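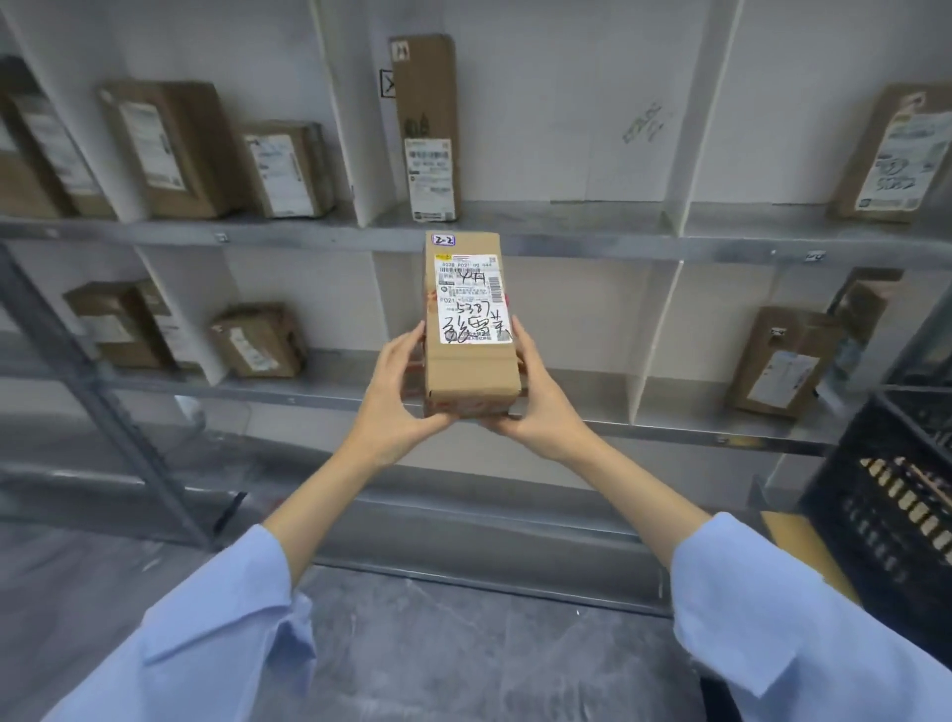

Parcel bay shelving with white dividers, grey metal frame.

Niltier Parcel Bay Shelving

Storage shelving for parcel counters, post rooms and shops that take in deliveries for the neighbourhood

If you hand out parcels all day, you know the hunt. Someone reads you a number, you turn round, and there are four rows of brown boxes that all look the same. Parcel Bay is our answer to that, and we're really fond of it. It is a plain metal shelf run with upright white dividers, so each level becomes a row of short bays instead of one long heap.

The beams are galvanised grey metal. They don't need painting and they wipe down with a damp cloth. The dividers are white, and that turned out to be the nicest thing about them — tan cardboard stands out well against a pale panel, and you can pencil a note straight on the back panel if you must (we'd rather you used the tags, but we've seen what people do!).

Location tags

Small white tags go along the front edge of each shelf. Number them however suits you. The way we like best is level first, then bay, with a hyphen between, and the same code written by hand on a little sticker that goes on the parcel itself. Put the sticker at the top of the box where your eye lands first. A thick marker for the last digits of the collection number helps too, written big, right over the label print if need be. Keep clear of the barcode.

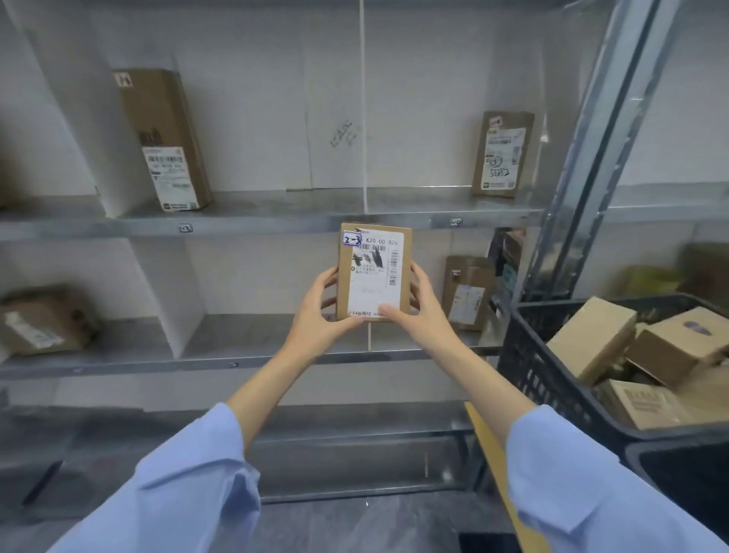
Yung-ching Tai wrote to say that the tags made more difference at the Cunudton counter than the shelves did, and that she would have bought them on their own had they been on sale. They are now, in packs of 13, under Spares.

Loading it

Tall narrow boxes stand upright with the label facing out. Flat packets lie on their side with the label to the front edge. Odd shapes and anything heavy should go low down, and we'd leave a bit of the bottom level free for the big thing that always arrives at closing time.

Dividers lift out, so two bays can become one when you need the width. They are firm enough for a box to lean on. Please don't use them as a handle when you're moving the unit — empty it first and lift by the uprights, with 2 people.

What comes in the box

Uprights, beams, shelves, back panels, dividers, bolts, a sheet of blank tags, a spanner
Choice of 3, 4 or 5 levels
Add-on bays share an upright with the first unit

Fitting takes an unhurried morning. Lay all the bolts out before you begin and leave them finger tight until the last shelf is in, then go round again with the spanner. Fix the unit to the wall if the floor slopes at all.

Changes

Page updated 09/05/2023. Blank tags now come with a wider border for handwriting, as suggested by Aurelia Ortner. The old Skomama clip-on dividers do not fit this range.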